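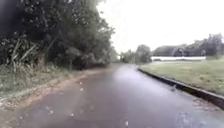

The Jugah Greenway is a shared path for walking, cycling and quiet recreation, maintained by the Basska Parks Trust under an agreement with the Enero district office. It follows a long band of woodland and open verge and is open to the public throughout the year. In wet weather the greenway takes on a different character: the asphalt darkens to a dull gray with a pale shine along its middle, the path narrows toward the trees, and the reddish-brown earth on the left lies bare between the paving and the grass. 

## The path in wet weather

**Surface.** Rain brings out differences in the asphalt that are difficult to see on a bright day, including the lighter patches and blotches in the foreground. The path carries no painted lines or symbols, and walkers and cyclists share its full width. Visitors are asked to keep right and to pass on the left at a moderate speed.

**The left margin.** The strip of bare soil is uneven and widens in places. The Trust's maintenance plan for the season provides for clearing the paved edge and reseeding the margin with a native grass mix. Work will be carried out in short sections so that the path can stay open.

**The verge.** Straw-colored and muted green grass grows in tufts up to the tree line, with tall grasses and fern-like fronds at the far left. The Trust mows its rougher verges 2 times a year, once in June and once after the seed has dropped. Between cuts the grass is left standing, and visitors are requested to remain on the asphalt wherever possible.

**The trees.** The dark green canopy beside the verge is dense and overlapping. Inspections are scheduled after high winds, and fallen limbs should be reported to the maintenance office with the nearest marker number.

## Visiting the greenway

The main entrance is at Dotik Road, where parking is available at no charge. The greenway extends 9 miles from that entrance to its northern gate, with 2 sheltered rest areas along the route. Restrooms at the entrance open daily at 11 a.m. and close at dusk.

Shoes with a firm tread are recommended in rain. Cyclists should allow a longer stopping distance on damp pavement and should take particular care near the soil margin, where loose material can spread onto the path. Dogs are welcome on a leash. Motor vehicles are not permitted, with the exception of maintenance and emergency vehicles.

Notices of temporary closures are posted at both ends of the greenway and on the Trust's visitor page.

## Use of gallery material

Schools, neighborhood associations and local publications may reproduce material from the gallery for noncommercial purposes, provided that the Basska Parks Trust is credited. Requests for commercial use, and for larger files suitable for print, should be made in writing to Retno Purba, Public Information Office, Basska Parks Trust. Please state the intended publication and the date by which the material is needed.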